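Print | E-mail

Closa Footpath and Open Ground Group
Minutes of the October meeting

Location: Pledville community room
Meeting opened: 6:00 p.m.
Present: Radka Trajkovski (chair), Ekaette Edet (minutes), Ximeng Lu, Rónán Madigan
Apologies: Hauwa Jibrin (written report received, see item 3)

1. Minutes of the previous meeting

Accepted with one correction. Under item 4, "resurfacing" should read "patching." The group has made no decision to resurface any part of the field path.

2. Matters arising

The sign at the Trarside entrance has been straightened and the post reset. Item closed.

R. Madigan reported no reply from the parish office on the right-of-way map. He will write again and copy the chair.

3. Condition of the field path

H. Jibrin's written report was read out by the chair. It covers the asphalt section from the Trarside entrance across the grass toward the trees. Main points:

Surface. The asphalt is weathered and has loose gravel on it. The report rates it as fair for walking and poor for strollers and wheelchairs. No change of rating from the spring report.

Width. The usable width should be taken with a tape at fixed points. Estimates by eye have differed too much between reports to be compared.

Edges. The two sides differ and should be recorded separately from now on.

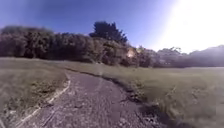
Field path, item 3: pale line along left edge, soil and debris along right edge.

X. Lu asked whether the pale line is the original concrete edging or only dried soil. The report does not say. R. Madigan was of the opinion that concrete edging was laid on part of the path when it was built, but he could not say which part. The chair ruled that the minutes should read "pale edge, material not confirmed" until someone has put a spade to it.

On the right side, the report recommends cutting back the soil to the edge of the asphalt by hand. E. Edet asked where the spoil would go. It was agreed that it should be spread thinly on the far side of the grass and not heaped next to the path. A heap was left there after the last clearing and washed back over the surface during the winter.

X. Lu suggested a mechanical edger. R. Madigan objected that the right margin is too irregular for the blade to follow and that clumps of earth would be thrown onto the path. After some discussion it was agreed to do the first pass with spades and to consider the edger for later upkeep.

Agreed: hand clearing of the right edge, working from the Trarside entrance toward the trees. Loose gravel to be swept at the same time. Gravel that is clean enough to use again to be bagged and kept.

4. Grass and weeds

The chair noted a darker patch of growth in the grass to the left of the path. It may be low weeds. X. Lu will identify the plants before anything is cut. If they are nettles, the patch will be left alone, being well clear of the walking surface.

Mowing of the verges was discussed. The grass is dry and there is little growth at present. Agreed to do no more mowing this year. The mower is to be drained and stored.

5. Budget

A quote from Akpan for patching material was tabled. The quote is for 100 bags, which is well over what the group can store or lay. R. Madigan will ask for a price on a smaller order and find out whether delivery is charged separately. No money to be committed until the edge work is done and the asphalt margin can be inspected.

Two spades need new handles. Purchase approved.

6. Any other business

E. Edet asked that reports be sent in at least four days before the meeting so that they can be copied. Agreed.

X. Lu raised the question of a bench near the tree line. Deferred.

Actions

R. Madigan: second letter to the parish office; revised quote from Akpan.
X. Lu: identify growth to the left of the path; test the pale edge with a spade and report on material.
H. Jibrin: tape measurements of path width at fixed points, to be marked on the map.
E. Edet: spade handles; notice of the clearing session for the Trarside board.

Meeting closed: 7:40 p.m.

Print | E-mail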